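trolteo-chairs – README

Hi! I put this set together because I move café furniture all day and could never find decent notes on it. There are 155 clips, around 30 seconds each, all about armchairs and tables: lifting, tilting, putting back. Labels are in labels.csv, one row per clip. Version 3 fixes the table names – sorry about those! Slatted chairs are tagged "slat", armrests or no armrests.

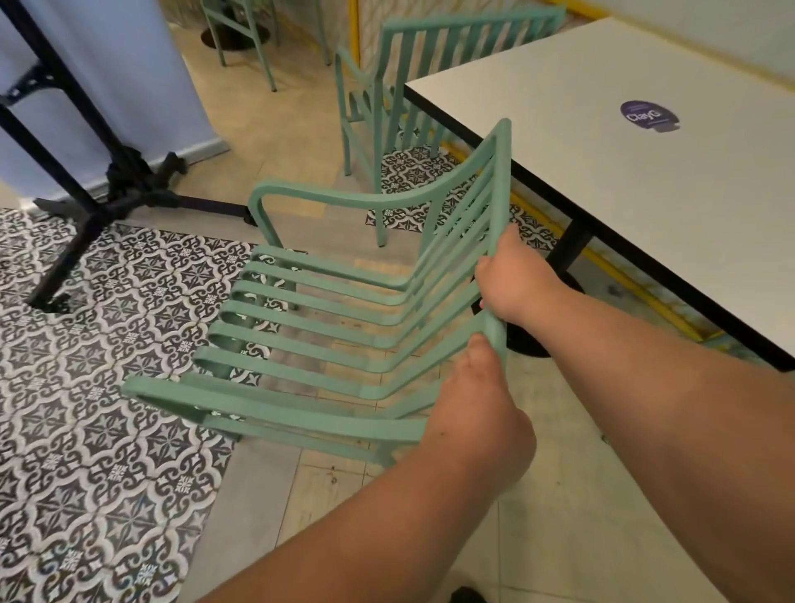 Rigoberto Contreras: could "tilt" and "lift" be separate tags in the next version?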